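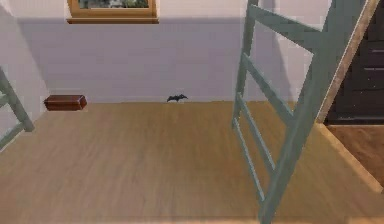 Figure 1. Rendered room with timber floor and wood-framed window.

Tullgate Homes Retrofit Programme
Progress report to the Myklebust Fund, second reporting period
Prepared by Elsa Amundsen, programme manager

1. Position at the end of July

The programme covers 129 homes on the Tullgate and Warkstead estates. Surveys are complete on both. Works are complete in 44 homes, all of them at Tullgate, and these have been signed off by the clerk of works. Warkstead has not started on site. The contractor's mobilisation date there has moved back by one month while the scaffold licence is settled with the highways team.

Spending is below profile for the period. The underspend is made up almost wholly of Warkstead preliminaries and will be drawn down in the next period. No change to the total grant is requested.

2. Air leakage

Every completed home was tested before and after works. All but two met the target in the grant agreement at the first test. In both of the failures the leakage path was at the junction of the ground floor and the external wall, where the original boards stop short of the plaster and the void below is vented. Smoke tests confirmed this. The gap was sealed with a flexible tape and the homes passed on retest.

The detail has now been added to the standard specification. It adds half a day of labour per home. We propose to meet this from contingency and will report the running cost separately.

3. Windows

Timber frames in fair condition are being kept and fitted with slim double glazing. Frames with rot at the sill are spliced where the damage is shallow and replaced where it is not. The split between repair and replacement has run close to the survey forecast.

Delivery of glazed units from Nandelton was late twice in the period. The supplier has put this down to a furnace repair. We now order one phase ahead and hold the units in the site store — this ties up some cash but has removed the waiting time between strip-out and fitting.

4. Ventilation

Continuous extract fans have been fitted in kitchens and bathrooms in all completed homes. Residents in 11 homes reported noise at night. Solveig Sandberg visited each of them and measured the flow rates. Most of the fans had been left on the commissioning setting and were turned down to the design rate. The remainder had a kinked duct in the loft, which the contractor has put right at its own cost. Commissioning sheets must now be countersigned before handover.

5. Risks

Scaffold licence at Warkstead: open, medium. A decision is expected before the next meeting.

Loft access in terraced homes: open, low. Some hatches are too small for the insulation rolls and will need to be enlarged.

Glazing supply: reduced from high to medium.

6. Next period

Start on site at Warkstead. Issue the revised floor junction drawing. Begin the winter temperature logging in the completed Tullgate homes, subject to resident consent. Loggers are in stock and consent forms go out with the September newsletter.

The Fund is asked to note the revised Warkstead start and to approve the use of contingency set out in section 2.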